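Workshop odds and ends – clamps, glue, benches

Had a few emails after the last lot so am putting the rest up in one go. No particular order. Most of this is for people working in a single garage or a corner of the laundry, not a proper shed.

Glue first. Wipe squeeze-out with a damp rag while it's still wet if the piece is getting paint. If it's getting oil or stain, leave it. Let it go rubbery, maybe half an hour in October weather, then lift it off with an old chisel. Wet rags push thin glue into the grain and you get pale blotches that only show up once the oil's on. Ask me how I know.

Don't keep PVA on a concrete floor over winter. It goes stringy, like yoghurt, and it won't come back. Top shelf, or inside the house.

Bottle tips clogging – screw in a scrap screw when you put it away. Pull the screw out next time and the plug comes with it. Benjie Maglaya told me that one years ago and I still have the same screw.

Sandpaper. Cut sheets by folding paper side out, crease hard, tear against a steel rule. Never scissors, never your good knife. Write the grit on the back of every piece before you put it away or you'll have a drawer of mystery offcuts like mine.

Bench height. People ask this more than anything. Stand in the shoes you work in, arms hanging, and measure to the crease of your wrist. That's a good height for planing. For fiddly stuff, carving or soldering or fixing the kids' toys, you want it a lot higher, close to elbow. I've got one bench and a box that sits on top of it. The box cost nothing and saved my back.

Keep the top a pale colour if you can. Dropped screws show up, pencil lines show up, so does spilt glue. Mine got two coats of leftover ceiling paint and I redo it when it gets too horrible.

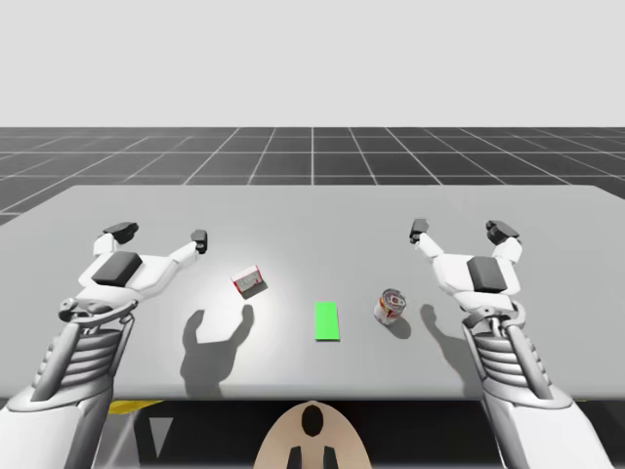 Lighting. One light behind you is usless, you work in your own shadow all day. Two cheap ones, one each side, a bit forward of where you stand. Verna Kasprzak has hers on an old curtain rod so they slide along.

Clamps. You never have enough, everyone says it, it's true. But you can get by with less than you think if you do a dry run. Put the whole thing together with no glue, every clamp on, then take it apart and lay the clamps down in the order you'll want them. Set the jaws a touch wider than needed so you're not winding away like mad while the glue grabs.

Pads – glue a square of cork or old leather to each jaw. Bits of scrap ply are fine too but they fall on the floor the second you loosen off and you need three hands. Double sided tape holds them well enough for one job.

Don't overtighten. A thin even bead of glue along the joint and stop. Cranking it harder just starves the joint and bows the boards. Check for flat with a straight edge, then check again after 10 minutes, things creep. 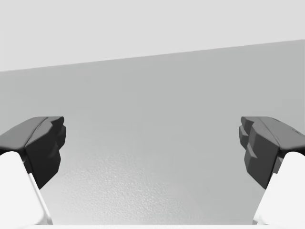
Jaws out of line is the other one. If a clamp toes in at the top it'll lift the work off the bars every time. Slip a bit of card in behind the pad at the bottom and try again. On the cheap ones I file the slop out of the sliding head, takes no time. Bit of candle wax on the bar while you're there. Not oil, oil gets on the timber and then nothing will stick.

For round things, two wedges of scrap with a V cut in them. Kristine Ignacio does her chair legs this way, with a strip of bike tube in the V so they dont skid.

Rust. Vinegar overnight for small stuff, then scrub, rinse, dry in a warm oven (oven off!) and wax straight away. Don't leave it in for a week. I lost a nice little spokeshave like that.

Squeaky drawers – candle stub again. Rub it along the runners, both sides. If it still sticks in the damp months take a shaving or two off the bottom edge, but wait till it's acutally sticking before you mark where.

Stripped screw hole, hinge flapping about. Matchsticks and glue, snap off flush, let it set, drive the same screw back in. Good for years on a kitchen cupboard. For a gate or anything heavy drill it out and plug it with 8 mm dowel.

Sweep before you finish, not before you start. Oily rags flat on the fence to dry, never in a heap, never in the bin.

More when I get to it. Next lot will be sharpening, and paint tins.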